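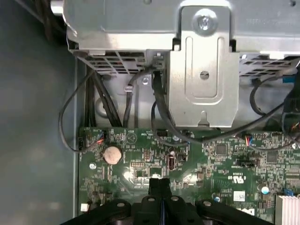

Okay, I'm doing it again! I need people who sleep badly and are willing to write about it every morning for four weeks.

My name is Jolán Barta, I practice acupressure at Arnia, and Clullance is the name I gave to the little self-care project I started last winter. (It doesn't mean anything. I wanted a word that wasn't already on a bottle of drops.) The first round was small and messy and I loved it. We had a group of regulars who learned a short evening routine, went home, did it or didn't do it, and kept a diary. I ended up with 260 diary pages in a box, and I read every single one, including the one that was mostly about a neighbor's dog.

What I got from those pages was a long list of things I should have asked and didn't. I never asked what time people ate. I never asked who else was in the bed. I had a box for "hours slept" and no box for "hours lying there mad about it," and several of you drew that second box in yourselves, thank you. So the diary is new, the routine is a bit shorter, and I'd like a fresh group to try both.

What you'd be doing

You come to an opening evening at the Mészáros building, upstairs, the room with the blue door at the end of the hall. It takes 90 minutes. I show you the routine, you try it on your own hands, wrists and feet, and I walk around and bug you about pressing too hard (everybody presses too hard). Nothing gets stuck in you and nothing gets swallowed. You wear socks you can take off easily, please, I beg you, no tights.

Then you go home with the diary. Each evening, when you're done with your day, you go through the points in the order they're printed on the inside cover. Each morning you fill in one page. It's mostly circling things, plus a few blank lines where you can say whatever you want. If you miss a night, write "missed" and go on. I really mean that. Last time some people skipped a night, felt guilty, and then filled in three pages at once with the same pen in the same mood, and I could tell.

We meet once more halfway through, which is optional, and once at the end, which isn't. The last meeting is where I collect the diaries and we talk. There's soup.

Who I'm looking for

Adults, eighteen and up, who'd say their sleep has been lousy for a month or longer. Taking forever to fall asleep counts, and so does waking up at three and composing letters to your boss. You don't need to believe in acupressure. I'd like a few grumps in there, to be frank, they write the best diaries.

You do need to be able to get yourself to Ukari for the meetings. I've had people ask if they can do it all by phone and I'm sorry, for this round it's a no. I want to see your hands at least once.

Please don't sign up if you're pregnant, if you have a blood clot now or had one recently, or if you have broken or infected skin on your hands or feet. If you're being treated for anything else, ask your doctor first and tell me what they said. And please, please don't stop or change any medicine for this. Sleeping pills included. If you take them, keep taking them the way you were told to and circle the pill on the diary page, it has its own spot now. This is a diary project with a relaxing routine attached. I'm not going to diagnose you, and if you snore like a chainsaw and stop breathing in the night, I'm going to send you to a sleep clinic and be stubborn about it.

I asked the first group if I could pass along what they thought, the good and the less good, and they said go ahead. 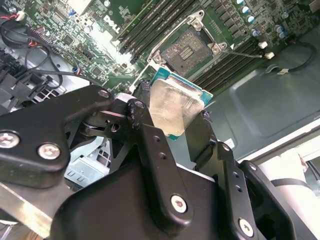

Csenge Vincze: I signed up for the sleep and I can't swear my sleep changed very much. Some weeks yes, some weeks no. What did change is that I stopped looking at the clock, and that was the diary's doing, I think, more than the pressing. My complaint is the foot points. I couldn't find the second one at home without somebody there to tell me I had it. A drawing with an arrow would have saved me a lot of poking around. I'd do it again, but I'd want the meetings to start on time.

Fair on both counts! The new diary has drawings for every point, with arrows, done from the side and from the top. As for starting on time, I'm working on it — I now set the clock in the room ahead, and I've told you so, which probably ruins it.

A few more things came out of those conversations. Botond Bozsik wanted the morning page to be smaller so it would fit in a coat pocket, and it does now, if it's a decent coat. Tibor Takács asked why there wasn't a comparison group, people who keep the diary and skip the routine. That one bothered me for weeks, he was right. So this time I'm splitting the group. Half of you will start the routine the first night. The other half will keep only the diary for the first two weeks and add the routine after that. You'll draw a folded slip out of a bowl at the opening evening, and no trading slips on the stairs. It still won't be a proper trial and I'm not going to pretend it is, but I'd like to be able to compare something with something.

If you think you'd be crushed to get the later start, maybe sit this one out. Nobody's losing anything, you all learn the same routine in the end, and the later starters get their own short lesson at the halfway meeting (so for them, okay, that one isn't optional. I should have said that up top).
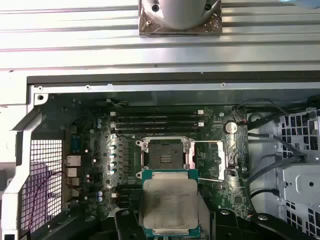 Now the practical stuff. It doesn't cost you anything to take part, and I'm not paying anyone either. You get the diary, the lesson, the soup, and a regular session with me at Arnia when it's all over, to be used whenever you like. If you drop out early you can still hand in whatever pages you have and I'd be grateful for them. You don't have to give me a reason. I'd rather have five true pages than a full book of made-up ones.

Your diary gets a number and the list that connects numbers to names stays in my locked drawer. I read the pages, and Lachlan Aitken reads them too and types up the circled answers so we can put them side by side. That's all the people who see them. If I want to quote a line you wrote, I'll call you and read it to you first. When the whole thing is finished you can have your diary back or I'll shred it, just tell me which. And you'll get a write-up from me in plain words, a couple of pages, with the dull parts left in.

To sign up, send me a note with your name, a phone number, and a few sentences about how you sleep. A few sentences! Last time I got one that was eleven pages with a timeline. Put "Clullance" at the top so it doesn't get lost with my appointment mail. You can also drop the note in the Arnia mailbox, or catch me at the desk in the afternoon, though I'm often in with someone and you may have to wait a bit. If you get the answering machine, talk slowly when you get to the number.

I need to hear from you by 22/11/2019. After that I'll call everyone, and I do mean a real phone call. I'll ask you the health questions, you'll ask me anything you like, and we'll see if the evenings work for you. The opening evening will be before the end of November. I'm waiting on the building for the key before I promise a date.

If more people write than I have mats for, I'll go by who can make both required meetings, and after that by who wrote first. Couples can both sign up, but you'll each keep your own diary and you can't peek. If you were in the first round, you're very welcome at the last meeting for the soup and the talking, but I can't put you in the group this time, you already know the points.

Oh, and bring a pencil. The diary paper is the cheap kind and ink goes right through it.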